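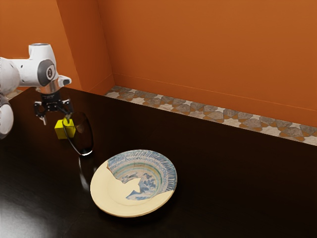 Cube, vase and plate on the dark table, arm at left.

Sunday, notebook of the wake word work.

I repeated the false wake test on the Cloter speaker with the new firmware. The playlist is the same as before: radio talk, two cooking programs, one long football commentary. Total 446 clips, volume fixed at 80 on the player. I kept the blinds closed and the fan off, the fan gave us strange results last time.

The speaker woke up 88 times without being called. It is too many. Most are short — the light goes on and it goes off again before any request is sent. But in several clips it began to answer, and once it set a timer during the football.
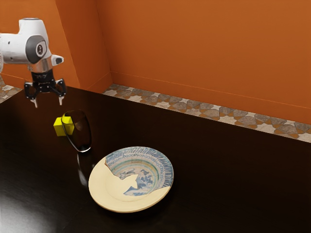 Gripper open above the table.

I listened again to the bad clips with headphones. Many have a word that begins with "clo" and then a pause: "close to", "clothes", "cloudy". The old model had also this weakness, but it needed a louder voice. I suspect the threshold was lowered for the children's voices and it was not tested with television.

Arif Sultana thinks the second microphone is the problem. I don't agree, but I will cover it with tape and run the cooking programs again, then we will see. 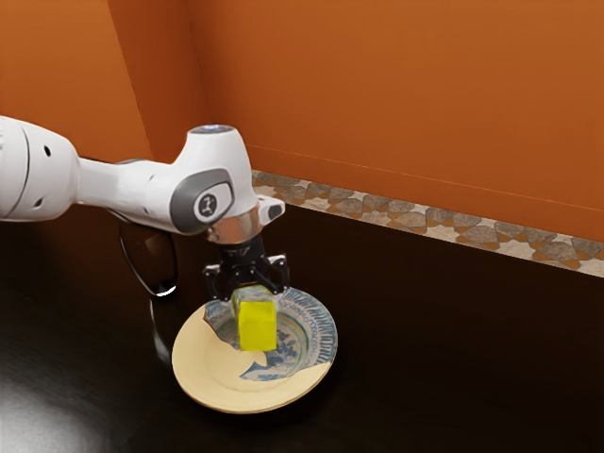
PRIVACY LOG

Checked what the device keeps. With history switched off in the Prurar app, 335 audio pieces were still listed on the account page from the earlier runs. Delete all works, but the page must be reloaded by hand. I have written this to Wong with the screenshots. Still no reply about how long the text transcripts stay.

Note for me: use the test account only. My own account was logged in on the tablet until lunch, so the first run should not be counted.

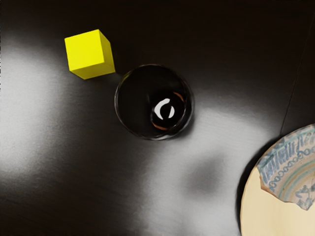 Barolo, April

Tape test finished. The cooking programs give nearly the same false wakes with the second microphone covered, so I return to the threshold. Arif wants one more run with the speaker near the wall. OK, but after the logs are copied, the disk is almost full.

To do: ask for the older firmware file, label the clips with "clo" words, buy more tape.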